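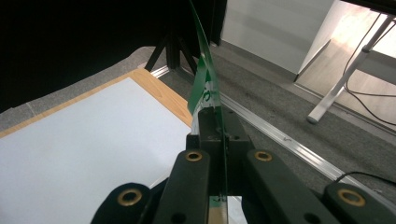

Printed plastic film is sorted on this page by three properties: color, how much light passes through it, and whether it carries printing. Thickness is recorded separately because it cannot be judged from a picture. Film that looks the same on a shelf often behaves differently once it is cut narrow. The long green strip is a typical case for the translucent group. It has a gloss surface and a slight twist, and where the upper part divides into two overlapping bands the gloss picks up the light. The band above the white label area is a darker green.

Green strip, translucent, with label area
Long and thin, held upright. Green lettering on a white printed ground. One curved character can be partly read, which is not enough to identify the text, so the entry is filed under color and not under product.

Notes on the group

Color. Green film is described in the index by two terms only, light and dark. Where one strip shows both, the entry takes both terms. Finer shade names were dropped in March after the same piece had been entered twice under different names.

Print. A white area under colored lettering is entered as "label ground." On clear or tinted film this is usually a separate layer of white ink, and it blocks light where the rest of the strip lets it through. Lettering is copied into the index only when a whole word can be read.

Twist. Narrow film seldom lies flat. A strip under 35 mm wide will normally take up a curl from the roll or from the cut edge. Curl is noted but is not treated as damage. Creases are treated as damage and are marked with a C after the entry number.

Background. A flat white board is the preferred surface for translucent pieces. Pale wood is acceptable for opaque film but adds a yellow cast to anything light passes through. A strip held up off the surface shows its gloss better than one lying down, and its color less evenly.

Storage. Strips are kept in Tirell sleeves, one to a sleeve, 46 sleeves to a box. Long pieces are rolled loosely with the printing on the outside. Do not fold them to fit. Paper clips leave a permanent mark on thin film and should be kept out of the boxes. Rubber bands stick to it after a warm summer.

Index. The Zastby film index stands at 779 entries. Numbers are given in order of arrival and are not reused when a piece is withdrawn. The translucent group takes up the first 100 numbers, with later additions placed at the end of the list. Blue and amber pieces from the Bunari lot have been numbered but do not have pages yet.

Corrections. If you can identify a piece from its lettering, send the entry color, the characters you can read, and the product name. A matching sample is more useful than a description. Samples should be at least as long as a hand and should include part of the printed area. Unprinted film is not being accepted at present.

Index and notes: Omid Karimi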